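4.3 Picking up the bedroom

Of all the chores on our list, the bedroom was the one I expected to go smoothly, and I said so out loud in the planning meeting, which Binta has not let me forget. A bedroom is soft! Nothing in it breaks, nothing is sharp, and if the arm drops a stuffed animal on a mattress, the worst you get is a stuffed animal on a mattress. Compare that with the sink work in Section 4.2, where we went through mugs at a rate I'd like to keep out of the abstract.

The task itself is short to write down. Plush toys lie on the bed, a basket sits near the pillows, and the toys have to go in the basket. We ran 161 trials in March with the Lemieux policy, and we counted a trial as done only if every toy ended up fully inside the basket and the basket was still standing. Oluwaseun and I scored the runs separately, then argued over the ones where we disagreed (there were 14, mostly about what "fully inside" means when a toy is taller than the thing it's sitting in).

Grasping turned out to be the easy half. Plush squashes, so a sloppy approach still gives you a decent hold, and the policy learned pretty fast to go for the fat part of the toy. Letting go is where I lost my afternoons. A soft toy can snag on a finger pad, or come down on the one already in there and roll right off the pile. Nnamdi suggested having the arm pause over the basket before it opens the gripper, and we added a 2 second hold, which I thought would be a waste of time and which we ended up keeping in every later run.

The moment I care about most is the one in Figure 6, with the toy up over the basket and the fingers still closed. Our Bresik baseline has no notion of what is already in the basket, so it aims for the same drop point every time. The Lemieux policy picks its drop point fresh for each toy. 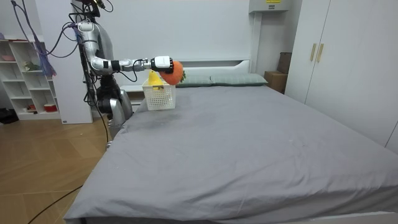

Figure 6. Basket task: the gripper holds an orange plush toy above the white basket on the bed.

So can a machine pick up a bedroom yet? I'd say it can pick up this one, slowly, if you've put the basket where it can reach. Venkatesh timed himself doing the same job and I won't print the comparison, but he was also carrying a coffee. What bothers me more than speed is the mattress. It gives when something presses on it, the basket tips along with it, and our planner treats the whole bed as a flat, hard table. Bohdan has a patch that re-estimates the basket rim after every placement. We haven't run it on enough trials to report here, so the numbers in Table 3 are all without it.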